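Bado Releases Seven-Hook Wall Rail for Entryways and Shared Rooms

20 December 2025

Bado, a manufacturer of wall storage for homes and small workplaces, today announced the general release of the Lucero rail, a horizontal hook strip intended for light everyday items such as keys, badges, lanyards, dog leads and small bags. The rail enters the catalog as part number 2669 and replaces the five-hook version, which was withdrawn in September.

Lucero is a white strip that stands slightly proud of the wall and carries seven hooks at equal spacing. Each hook consists of a round black knob with a thin silver metal hook below it. The strip is 858 mm long. It is supplied in one length and one color, with screws, wall anchors and a paper drilling template in the box.

Change in hook form

The earlier rail used a short straight peg. Customers reported that flat straps and narrow loops slid off when a neighboring item was removed. The hook on the new rail curls downward and outward, and the curve is shaped to hold a thin strap without pinching it. The knob sits above the curl and keeps the item clear of the strip.

"Most of the complaints we received were about lanyards," said Mirta Alarcón, product manager for wall storage at Bado. "People hang a badge by the strap, take the next thing off the rail, and the badge goes with it. We changed the curve four times before we were satisfied with it. The spacing took less work. A hook needs enough room beside it for a hand."

Bado tested the rail with mixed loads instead of uniform weights. The items included cord loops, rubber rings, badge holders, fabric straps and soft toys with a sewn loop. Each item was hung and removed 355 times from the same hook, after which the hook and its fixing were checked for movement. No hook loosened from the strip during this work. Items wider than the hook spacing were tested with the adjacent hook left free, and the company recommends the same practice in use.

A white wall panel fitted with the rail shows a typical light load: a black rubber ring on the second hook, an orange lanyard with a clear badge holder on the fourth, and a teal plush toy held up at the sixth.
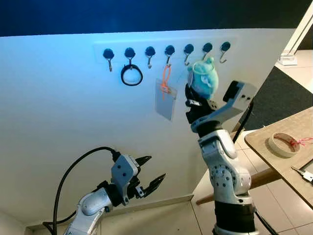 Installation

The rail is fixed through two concealed points behind the strip, set 777 mm apart. The drilling template marks both points and includes a printed center line. Bado advises checking the template with a spirit level before drilling, as a small error at one end is easily seen along the full length of the strip.

For solid walls, use the anchors supplied. For hollow walls, use anchors rated for the panel thickness; these are sold separately. Adhesive mounting is not approved for this product. Once the strip is in place, press it toward the wall at both ends and tighten the locking screw on the underside. The hooks are fitted at the factory and need no adjustment.

Suggested mounting heights are printed on the template for adults, for children and for mixed use. In a shared entryway, a second rail can be mounted below the first, provided that long straps on the upper rail do not reach the lower hooks.

Care

Wipe the strip and hooks with a soft damp cloth and dry them afterward. Do not use abrasive pads on the black knobs. Check the locking screw once a year, or after any heavy item has been hung by mistake. Replacement hooks are available singly.

Availability

Lucero can be ordered now from Bado and from Todader, which handles distribution to hardware stores and school suppliers. Orders placed through Todader ship in cartons of six rails. The Jitis label set, consisting of blank adhesive name strips sized for the rail, is sold as an accessory and fits between the hooks without covering the knobs.

Owners of the five-hook rail can reuse the existing wall only by drilling new holes, as the fixing points do not match. Spare pegs for the earlier model will remain in stock until supplies run out.

About Bado

Bado designs and manufactures hooks, rails, shelves and small wall-mounted organizers. Its products are sold through independent hardware stores, office suppliers and directly to customers.

Press contact: Mirta Alarcón, Wall Storage, Bado. Dimensional drawings and a copy of the drilling template are available on request.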